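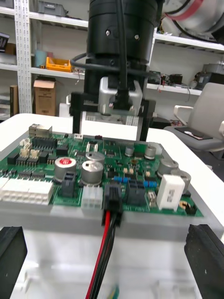
Board handling was never meant to be the glamorous event at the Maes student robotics competition. When the organisers added it to the programme, most teams went straight for the course with the ramps and the moving balls, and the entry sheet for boards stayed blank for a fortnight. Then five students from the Lestinow evening club put their names down, and they have hardly talked about anything else. Their board is a lovely, awkward thing: green, crowded with parts, with tall silver capacitors standing up in the middle, a long white connector along one edge and a bundle of red and black wires trailing off the front of the white block it lies on. There is very little bare space for a pair of fingers to take hold of, and the club thinks that is the best thing about it.

"You look at it and your first thought is, where do I even touch this?" says Nives Pagano, who is seventeen and writes most of the motion code. "Then you start seeing places. There's an edge here, a gap there. After a week you dream about the edges."

The task sounds simple enough when you read it out. Two arms have to take a populated circuit board from one holder, carry it across the bench and set it down in another, the right way round, without pushing on any of the components. Teams get 12 minutes and as many attempts as they can fit in. A clean transfer earns full marks, a crooked one earns half, and anything that bends a capacitor earns a long chat with the judges. The highest possible score is 93, a number that has never been explained to anyone's satisfaction (I asked three people and got three answers, all of them delivered with great confidence).

The club meets in a long room above the Stolberg technical college workshops, up a staircase that smells of cutting oil. I went expecting a quiet evening of typing. What I got was a running argument about finger pads, two packets of ginger biscuits, and a cheer loud enough to bring someone up from the lathes to see what had happened. What had happened was that the left arm had touched the edge of a board and stopped exactly where it was told to. I found myself cheering too!

Soudabeh Talebi started the club after teaching an electronics course where, by her own account, the students soldered beautifully and then had no idea what to do next. She has a soft, unhurried way of speaking and almost never gives a direct answer. When Ehab Hajji asked her whether the approach should come from the side or from above, she asked him which one he would rather explain to a judge. He went away, drew both on the back of a delivery note, and came back with a third.

That third idea is the one they are building on. One arm steadies while the other comes down over the board, and the pair swap jobs halfway. It is slower than the method the club used in its first trials, and Jamshid Rostami, who looks after timing, winced when he saw the early figures. A single transfer was taking 70 seconds. He has since trimmed the pauses between moves, one at a time, keeping a notebook of which ones could go and which ones turned out to matter. The pause before the fingers close has been cut and put back four times.
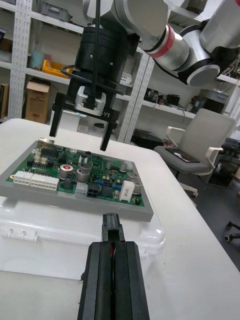

Heights are the other great subject of conversation. The rules allow each team to choose what its holders stand on, within limits, and the club has tried almost everything in the room. One version has the grey tray sitting on a translucent plastic storage box, the sort with clips along the front that most of us keep Christmas lights in, and it lifts the board well clear of the white bench. With the far gripper hanging over it, one finger a little lower than the other, you get a good sense of how small the working space is. The big capacitors take up the middle, the connectors have claimed the front left, and a tall white component stands up near the right front as if it wanted to be hit.

Tahmineh Ahmadpour has made it her business to protect that one. She is the youngest member and joined to learn soldering, but she has a good eye for shapes and quickly became the person who marks out the forbidden areas. Her method is pleasingly low-tech. She lays tracing paper over a printed photo of the board, shades everything the fingers must stay away from, and hands the sheet to Nives, who turns the shading into numbers. They have been through a whole pad of it. Some of the sheets are pinned up by the door, and they look rather like maps of small islands.

"I like that it's a bit of drawing and a bit of maths," Tahmineh told me. "And I like it when Nives says I've left her no room, and I say, look again."

I asked Soudabeh what she hoped they would get from it, and for once she answered straight away. She wants them to be able to say what went wrong. Every session ends with the same ritual: each person names one failure from the evening and says what they think caused it, and the others are allowed to disagree. Ehab blamed a finger pad. Jamshid blamed the notebook. The discussion of the finger pad went on well past closing time and carried on down the stairs.

The competition is in March, with 2 practice slots before the judged runs. Entry to watch is free, and the board handling event is on the upper floor, past the ramps. The club will be at the far end with the biscuits.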